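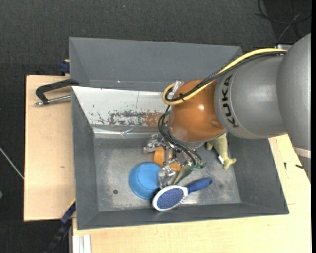

The Vallano picking cell was demonstrated at the Geltska open day on a Wednesday in July, and I went to judge whether the picking software and gripper justify the licence fee. The arm is a KUKA and needs little comment. The interesting part is Medve, the grasp planner, which Leena Huttunen ran from a laptop for most of the afternoon. Geltska sets it mixed household goods, and the grey bin held a fair spread of difficulty: a hairbrush, a round blue plastic bowl, an olive-green plush toy. A smooth bowl is a hard object for a two-finger grasp, and a plush gives poor depth edges.

Over 24 attempts at mixed items I recorded 3 failures, all on smooth plastic. Planning time averaged 400 milliseconds on the supplied workstation. Recovery is handled well. After a miss the planner re-images the bin and selects a different item.

I have two criticisms. Cabling runs along the outside of the wrist, tied down at the orange joint, and I would want a proper dress pack before running shifts. The bins are held by clamps on a wooden surface, adequate for a demo, but a buyer should budget for fixtures. Ottó Dudás quoted $1,280 a month for the software, support included.

Recommended for labs and low-volume kitting. Not yet for production.

Recent reviews
Grevmont vacuum gripper, second look
Bench power supplies compared
Torque screwdrivers for small workshops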